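There has been a good deal of coming and going this February 2024 at the old Pronia building, where the long back room has been turned into a shared workroom for anyone who likes doing things with their hands in company. Povilas Rozīte, who looks after the bookings, tells us the place was used for little more than storing chairs until last July, and he is still rather delighted whenever he finds it full of people.

The room itself is plain but bright, with long fluorescent lights overhead, white pipes running along the ceiling and a black metal shelving rack standing to one side.

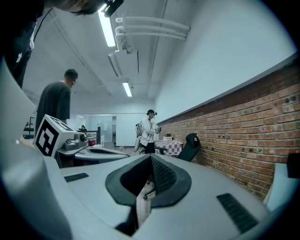 ## Room for more at the tables

Sessions run for 3 hours and there are places for 30 people, though Povilas says he has never yet turned away a latecomer with a good excuse. People settle in quickly, he finds, and it is not unusual for the room to go rather quiet while everyone bends over whatever is in front of them. Tadeusz Wieczorek, who has been coming along since the autumn, likes that part best of all – he told us he gets home in a far better temper than he left it, and his wife has started reminding him to book!

A gift of £300 from Kapoor, the hardware shop on the corner, will go towards better stools and a second kettle, the first having struggled bravely all winter.
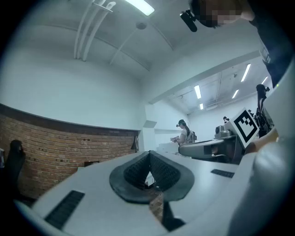

*Heads down at the Pronia building, with a white counter close at hand.*

New faces are very welcome, and a place can be booked with Povilas at the front desk. Tea is included, and so are the biscuits if you come early enough.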